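Dronell puts two-arm robot to work on toy cleanup

June 9, 2021

Robots still struggle with a child's playroom. Dronell, a small automation firm, is testing a two-arm setup on one part of the job: picking up toy blocks and putting them in a bin.

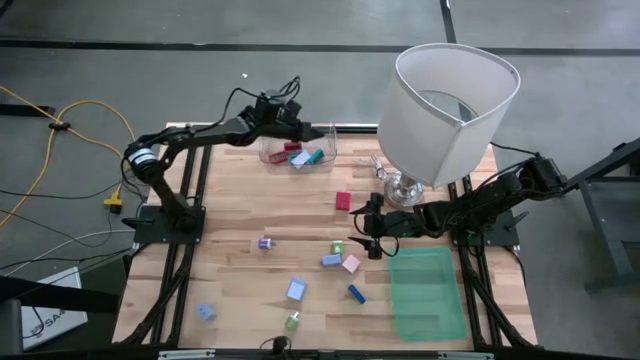

Illia Yatsenko, who runs the tests, said the arms finished 228 of 661 cleanup runs without help. Small round pieces caused the most trouble.

"A parent would still be faster," Yatsenko said.

The company plans to try folding towels in September. It has no product for sale and has not set a price.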